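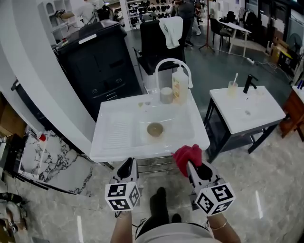
*A laundry sink with a washboard built right in. Look for the ridges on the left half!*

# How does a washboard sink get cloth clean?

Quick question. What do you do when your sock has a big muddy patch on it? Throw it in the machine, probably. Done.

But lots of people still wash small things by hand. Rags, socks, a shirt collar, a red cloth like the one in the picture. And for that a plain flat sink is kind of slippery and annoying. So somebody put bumps in it.

## The bumpy side

The sink in the front has two halves. The right half is the basin, the deep part, where water goes. The left half has ridges. Lots of them, in rows. It's a washboard!

Run your fingernail along the edge of a comb. Brrrrrp. Feel how it catches and lets go, catches and lets go? A wet cloth does the same thing on a washboard. Every ridge gives it a little squeeze and a little bend. Dirt hiding down between the threads gets pushed loose. Water carries it off.

Long ago washboards were separate. You stood one up in a tub and leaned over it, and your back hurt. Some were wood, some were metal, some were glass. People even play them as insturments, with thimbles on their fingers. (Not the sink kind. Too heavy to hold.)

## Why soap?

Water is good at washing away some stuff. Sugar, salt, fresh juice. Water is bad at grease. Grease and water don't mix, you know this if you've ever seen salad dressing sit in the fridge.

Soap is made of super tiny pieces, way too small to see. Each piece has 2 ends.

- One end likes water.
- The other end likes grease.

So the grease end grabs the greasy dirt and the water end hangs on to the water. Lots of soap pieces crowd round one speck of grease until it's all wrapped up, like a ball. Then you rinse. The ball goes down the drain and takes the grease with it.

Rubbing helps the soap get in there. That's the washboard's whole job, really.

## Why a sink made of that?

A sink like this one is ceramic. Same family as plates and mugs. Clay gets shaped, then coated with a glaze, then baked in a kiln. A kiln is an oven but much much hotter, over 1,000 degrees Celsius. The glaze melts and turns into a smooth shiny skin like glass.

Smooth skin = dirt can't hang on. Wipe it, clean.

Bad news: ceramic is heavy, and it can crack if you drop something hard on it. Heavy is why you want a strong stand. The white one with the washboard has a metal frame under it with bars going across. The other sink, over on the right, stands on black metal.

## That swan-neck faucet

The white faucet at the back has a funny name. Gooseneck. Because it goes up and bends over, like a goose looking for bread. The high bend leaves room underneath, so you can fit a bucket or a big pot or a whole armful of wet towel.

The sink on the right has a black faucet and a toothbrush in a clear cup. And look down in the basin, there's the drain hole. All water wants to go down, so the drain goes at the low spot. Easy.

## Try it: the two sock test

You need a grown-up who doesn't mind a mess. Also:

- 2 old white socks
- a bit of mud (garden mud is best)
- cooking oil, one small spoon
- bar soap
- a bowl of warm water, not hot
- something bumpy. A washboard if you have one. A clean plastic tray with ridges is fine too

What to do:

1. Mix the mud and the oil. Yuck. Smear the same amount on both socks.
2. Wait while it soaks in. Have a snack.
3. Sock one: dip it in the water and just swish. Count to 21. Take it out.
4. Sock two: dip, rub with soap, then rub it up and down on the bumpy thing. Count to 21 agian, same speed, no cheating.
5. Rinse both. Squeeze. Lay them next to each other.

Which one is cleaner? Write it down or draw it. Then change one thing. Soap but no bumps. Bumps but no soap. Only one thing at a time or you won't know what did it!

Sem Timmermans, age nine, from Litport, tried it in December and sent us a drawing. His swished sock was still brown. His scrubbed sock came out gray. "Not white but my mom said good enough," he wrote. Thanks Sem!

## Words to know

**Basin**: the bowl part of a sink.
**Ridge**: a long raised bump.
**Glaze**: the shiny coat on baked clay.
**Kiln**: a very hot oven for clay.
**Ceramic**: stuff made from clay and baked hard.

## Before you go scrub something

Ask first. Wool can shrink and go all thick if you rub it hard in warm water. Silk hates washboards. New red things can leak color, so wash them on there own or you get pink socks.

Next time: why do towels get crunchy when they dry outside? Send your guesses in.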